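Plorcombe library to extend opening hours after refit

Wednesday, March 22, 2023

Plorcombe Town Library will open on two evenings a week from the start of the summer timetable, following the completion of refurbishment works on the ground floor. The Library and Information Service confirmed the new hours after a period of public consultation which closed in February.

Under the revised timetable, the library will remain open until 8pm on Tuesdays and Thursdays. Saturday opening will move forward by half an hour to 9.30am. The building will continue to close on Sundays and on public holidays, and the returns box beside the Orivar Street entrance may be used at any time.

The consultation drew 417 written replies, the greater part of them from residents of working age who said that they were unable to reach the library before it closed. Respondents were also asked about the range of stock, the condition of the study rooms and the level of charges for printing. Evening access was the request made most often, followed by more desks with power sockets.

Tamara Enache, Head of Library Services, said: “We are grateful to all those who took the time to reply. The message on opening hours was very clear, and we have been able to act on it within our existing budget. Residents who work in Turerance and travel home by the later train will now be able to collect a reservation on the same day.”

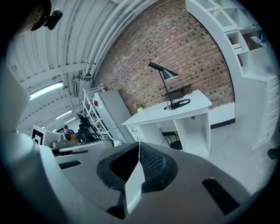
Hjalti Thorlacius

The works, carried out by the contractor Buzatu, began last autumn and were finished on schedule. They included new lighting, the repair of the roof above the reference section, and the replacement of the heating system, parts of which had been in use since the building opened. The main lending collection has been brought together on the ground floor, with local history and maps now held upstairs – a change intended to make the quieter upper floor more useful to those carrying out research.

The number of study places has risen to 60. Of these, 17 are in the upstairs reading room and may be booked in advance, either at the enquiry desk or by telephone. Bookings are for a period of up to three hours and will be held for 15 minutes after the stated time. The remaining places are available without booking.

A further 4,000 books have been returned to the open shelves from storage. Most are works of fiction, travel and biography which had been available only on request while the works were under way. Readers who placed a request during that period do not need to do so again, as all outstanding reservations have been carried over to the new system.

Charges for late returns will stay at their present level for adults. No charge will be made on items borrowed with a child's card. The cost of black and white printing will fall to 10p a page, while colour printing will remain at 30p.

The children's section will keep its present place beside the garden door. Story sessions for the under-fives will continue on Monday mornings during term time, and a second session will be added if demand allows. Parents and carers are asked to leave pushchairs in the covered area by the entrance, where there is now a rail for securing them.

The mobile library will follow its usual route, with one alteration. The stop at Orivar Street car park will be withdrawn, as it lies within a short walk of the main building, and the time released will be given to a longer stop in the villages to the north of the town. Printed copies of the route are held at the enquiry desk.

Local groups wishing to use the ground-floor meeting room in the evening may apply from next week. The room seats 23 and is fitted with a hearing loop and a screen. Priority will be given to groups based in Plorcombe, and applications should be made in writing to the Library and Information Service at least 14 days before the date required.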